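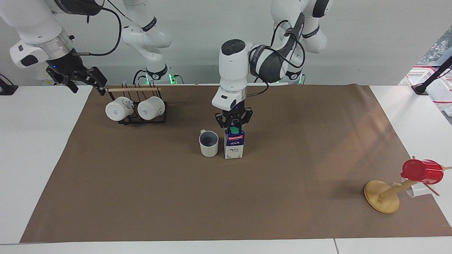
Milk carton and pale grey mug standing together, wire rack with two hung mugs, mug tree near the corner of the mat.

Bellbridge Mugs and Milk

README, release 2

Summary

Bellbridge Mugs and Milk is a catalogue of table layouts for a small drinkware set. It contains 1,340 layout records. Each record lists the items on the mat, where each item sits, which way up it is, and what it is resting on or hanging from. The records are plain text tables. The catalogue was started to give the Rariter storage checker something to read that had more than one kind of mug holder in it.

Maintainer: Junpei Okabe.

Contents of the archive

layouts.csv: one row per layout
items.csv: one row per item per layout
holders.csv: one row per holder per layout
relations.csv: item-to-item and item-to-holder relations
vocab.txt: permitted names and values
splits.txt: layout numbers for each split
CHANGES: release notes

All files are UTF-8 with a header row. Fields are comma separated. Text fields are quoted only where they contain a comma. Empty means unknown. It does not mean zero or "none".

Work surface

The reference surface is brown paper laid over a white table. Positions are given on the paper and not on the table. The origin is the corner nearest the bottom left of the reference view. The table beyond the paper is outside the catalogue, and so is anything resting on it.

The paper is a roll stock of 70 grams per square metre. It is replaced when it creases or stains. Replacement is logged in layouts.csv under paper_change.

Items

mug_white
Stored on either holder or standing on the mat. Two or more may be present in one layout. Where two hang from the same wire rack they are numbered from the left. Printed labels on the mugs are recorded as present or absent and are not transcribed.

mug_grey
Pale grey outside, dark grey inside. The two colours are held in separate fields (colour_outer, colour_inner). Queries written for release 1 that match on "dark grey" will now miss this mug unless they look at colour_inner.

mug_red
One colour field. In the reference layout it hangs from the upper peg on the right of the mug tree.

carton_milk
White with a blue upper panel and a green screw cap. The red label reads "Pascual", with "MILK" below it. Brand text goes in label_text exactly as printed, including capitals. The catalogue has no fill level field.

Holders

rack_wire
Black wire with a horizontal wooden bar across the top. Mugs hang from it upside down. Positions on the rack are left and right. In the reference layout both are taken by white mugs, with the handles up toward the bar.

tree_wood
Round wooden base, slender wooden pole, short pegs. Positions are named by height first and then side, as seen in the reference view: upper_right, lower_left and so on. If a mug is partly hidden behind another and the peg can't be made out, the position is given as "unresolved". The white mug beneath and behind the red one in the reference layout is entered this way.

Relations

Relations are directional. The subject is always the smaller or supported item.

hangs_from: mug to holder
stands_on: item to mat
beside: item to item, with side given as left, right, front or back
behind: item to item, used for partial overlap in the reference view
inverted: flag, mugs only

"Beside" is used only where no third item could fit in the gap. The grey mug is immediately left of the carton in the reference layout and gets the relation. The rack and the carton do not.

Handle direction

Handle direction is recorded for standing mugs as left, right, toward or away. For the grey mug in the reference layout the value is left. For hung mugs the same field takes up, down or side. A handle that can't be seen is left empty. Do not fill it in from a neighbouring mug, even where the two look alike.

Splits

The held-out split has 300 layouts. All other layouts are in the main split. The split was drawn by layout number after removing near repeats, so two layouts that differ only by a small shift of the carton are kept on the same side.

How records were made

Layouts were entered by hand with the Kudo form tool and then checked by a second person against the view. Where the two disagreed on a name or position, the entry was discussed and one value kept. Where they disagreed on whether a mug was touching a peg, the position was set to "unresolved".

Known problems

The mug tree is often near the corner of the mat and its pegs overlap from the reference view. Expect more unresolved positions there than on the wire rack.

Early records use "stand" for both holders. These were converted in bulk and a few may have gone to the wrong type. Check holder_type against the position names: a tree should never have a bare "left" or "right".

Mug capacity was dropped in this release. It had been filled in from the Jerier stock list, which did not match the mugs on hand.

Suitable uses

Testing storage checks, practising spatial queries, writing short text instructions for putting mugs away. The catalogue is too narrow for general kitchen work. It has no plates, cutlery or glasses, and one type of carton.

Changes in release 2

Split colour into outer and inner fields.
Added inverted flag.
Renamed peg positions on tree_wood.
Removed capacity.
Corrected label_text for carton_milk, which had been entered in lower case.

Corrections

Send the layout number, the field name and the proposed value to the maintainer. Corrections received before December go into the next release.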